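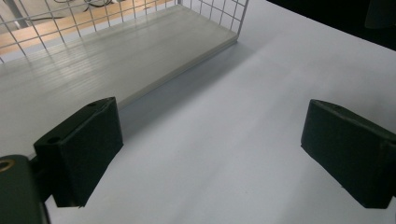 白いテーブルの上の、白いワイヤーのかご。

4月24日
朝から机まわりの片づけ。先月からずっと書類が積みっぱなしで、昼までにどうにかしたいと思っていた。結局、終わったのは三時過ぎ。

白いかごは、前の部屋で洗面所に置いていたもの。引っ越してから使い道が決まらず、棚の上で空のままになっていた。メッシュなので細かいものを入れると網目に引っかかるかと思ったが、底は平らなので、封筒やはがきくらいなら問題なさそうだ。とりあえず「まだ返事をしていないもの」を入れる場所にする。

テーブルの上のものは一度全部床に下ろして、水拭きしてから乾拭き。白い天板は汚れがわかりやすいのがいいところで、わかりやすすぎるのが面倒なところ。コーヒーの輪じみは重曹で落ちた。ボールペンの線は一本だけ残った。消しゴムでもだめだったので、そのうち除光液を試す。天板が傷むかもしれないから、先に端のほうでやってみること。

書類の分け方は次のとおりにした。

・保険と契約書は青いファイル
・家電の説明書は引き出しの一番下
・レシートは今年の分だけ残す
・手紙とはがきは白いかご

説明書は、もう持っていない家電のものがかなり混ざっていた。Plidorikの加湿器は去年の8月に処分したのに、保証書まできれいに取ってあった。捨てる。Gidenの電気スタンドの説明書は残す。電球の型番を毎回忘れるので、表紙に鉛筆で書いておいた。

途中で古い領収書を読み始めてしまい、三十分ほど進まなかった。Hutchinsの喫茶店のレシートが何枚も出てきた。あの店のモーニングはトーストが厚かった。駅の反対側に移ってからは一度も行っていない。

昼は冷蔵庫の残りでうどん。ねぎと油揚げ。テーブルが使えないので台所で立ったまま食べた。

午後、駅前の店に仕切りを買いに行く。2000円を超える木のものがよさそうだったが、寸法を測ってこなかったのでやめた。代わりに小さいブックエンドを2個買った。帰って置いてみたら、かごの横に立ててちょうどいい。仕切りは結局いらないかもしれない。

かごの置き場所は三回変えた。最初は手前に置いたが、ノートを広げると肘が当たる。窓ぎわは日が当たって、紙が焼けそうだ。奥の左の角に寄せたら落ち着いたので、しばらくこれでやってみる。テーブルが広くなると、それだけで部屋の中が明るくなった気がする。

紙ごみは紐で縛って二束。回収まで玄関に置いておく。シュレッダーにかける分は別の袋にまとめたが、途中で本体が熱くなって止まったので、半分は明日に回す。

まだやっていないこと。
引き出しの二段目。電池とケーブルが混ざっている。何のケーブルかわからないものは、今度まとめて確かめる。
Bradleyの棚のねじ。右の棚板が少し下がっている。六角レンチは工具箱にあるはず。
返事を書くはがき。かごに入れて安心してしまうと、また夏まで放っておくことになる。今週中に書く。切手が足りないので、郵便局にも行く。

夜は雨。窓を開けて換気していたのを忘れていて、カーテンの裾が少し濡れた。夕飯は焼いた鮭と味噌汁。十一時に寝る。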